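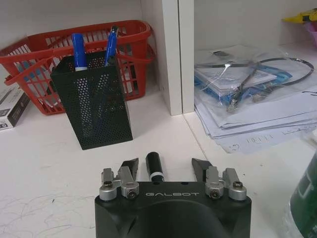
Section 4. Gripper Set-Up and First Pick at the Shelf

This section applies to members who have mounted a two-finger gripper on an arm built in the shared workshop. Complete the wiring checks in Section 3 before proceeding.

4.1 Preparing the work area

1. Place the shelving unit within reach of the arm. Confirm that it does not rock.
2. Select one small upright item, such as a marker cap, and stand it on the desk between the fingertips.
3. Move loose cables and papers outside the path of the finger linkages.

CAUTION: Keep hands clear of the linkages whenever the arm is powered. The joints can pinch even at low speed.

4.2 Setting the finger travel

1. Switch on the Kvam control board and wait for the steady light.
2. Open the Tutari panel and select Gripper, then Travel.
3. Enter 69 mm as the open width.
4. Close the fingers in single steps until both pads touch the item. Save this position as Close.
5. Open and close the fingers 2 times. If the item tips over, re-center the wrist and repeat step 4.

Note: The saved position is lost if the board is disconnected before the panel reports "Stored."

4.3 Approaching a shelf
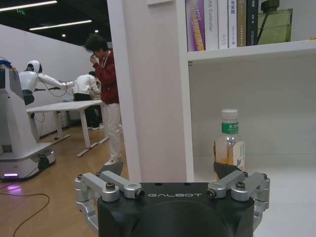

Valdale Shared Workshop, Robotics Group

Items on a shelf require a slower approach than items on an open desk. The side panel limits the movement of the linkages.

1. Set the approach speed to Low.
2. Bring the gripper level with the lower compartment, leaving clearance between the nearest finger and the vertical panel.
3. Check the height of the shelf board above before raising the wrist.
4. Advance until the pads are on either side of the item, then select Close.

CAUTION: Do not practice with open drinks or glass. A plastic bottle must be capped tightly before any attempt.

Note: Other members may be working nearby. Announce each powered movement and keep the stop button within reach.

4.4 Faults

Code 2520 on the panel indicates that a finger has stalled. Press Stop, turn off the power, and clear the obstruction by hand. Repeated stalls should be entered in the Gritgate log and reported to Thulani Van der Merwe before the arm is used again.

Continue to Section 5, Saving a Pick Routine.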